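Momonow 손목 카메라 데이터 수집 키트

제품 개요
Momonow 키트는 로봇 팔의 조작 시연을 기록해 모방 학습용 데이터로 저장하는 장비입니다. 그리퍼, 손목 카메라 모듈, 원격 조작용 리더 암, 기록 소프트웨어로 구성됩니다. 기존에 사용하던 팔에 어댑터 플레이트를 체결해 장착할 수 있습니다.

구성품
- 그리퍼 본체(검정, 무광) 1대
- 손목 카메라 모듈 및 고정 브래킷
- 리더 암 1대
- 교체용 손가락 끝 2쌍
- 육각 렌치, 케이블 세트
- 기록 소프트웨어 Omstead 라이선스 1개

기록 방식
작업자가 리더 암을 움직이면 로봇 팔이 같은 동작을 따라갑니다. 영상, 관절 각도, 그리퍼 개폐량이 하나의 시간축에 맞춰 에피소드 단위로 저장됩니다. 페달을 한 번 밟으면 기록이 시작되고 다시 밟으면 종료됩니다. 길게 밟으면 직전 에피소드가 폐기 목록으로 이동합니다. 폐기한 에피소드는 바로 삭제되지 않으며, 검수 화면에서 복구할 수 있습니다.

적용 사례: 데스크톱 PC 내부 작업
Prernholm 작업장에서는 본체 덮개를 연 데스크톱 PC를 대상으로 22개 과제를 정의했습니다. 메모리 슬롯 걸쇠 접근, 커넥터 위치 맞춤, 케이블 회피 이동 등이 포함됩니다. 과제당 목표는 100회 이하로 잡았고, 수집한 1,434개 에피소드 가운데 866개가 검수를 통과해 학습 세트에 들어갔습니다. 탈락 사유로는 손가락이 작업 지점을 가린 경우와 시작 자세가 기준에서 벗어난 경우가 많았습니다.
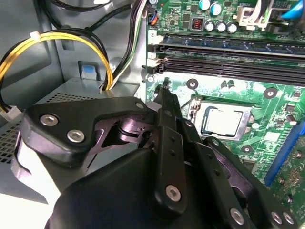 과제 설계를 맡은 Setareh Sadeghi는 케이스 위치와 케이블 배치를 에피소드마다 조금씩 바꾸도록 정했습니다. 같은 배치로만 수집한 초기 모델은 전원 케이블이 옮겨지면 접근 경로를 찾지 못했습니다. 배치 변경 내역은 Omstead의 메모 항목에 함께 기록됩니다.

설치 시 유의 사항
- 카메라 브래킷을 풀었다가 다시 조인 경우 캘리브레이션을 다시 실행하십시오.
- 대상 PC는 전원 코드를 분리한 상태로 작업하십시오.
- 손가락 끝을 교체한 뒤에는 개폐 영점을 다시 설정하십시오.

별매품
Fonseca 조명 바, 연장 케이블, 보관 케이스

문의
도입 상담 및 시연 예약: Momonow 영업팀 Salvador Vilela
견적 요청 시 사용 중인 로봇 팔의 모델명과 플랜지 규격을 함께 적어 주십시오.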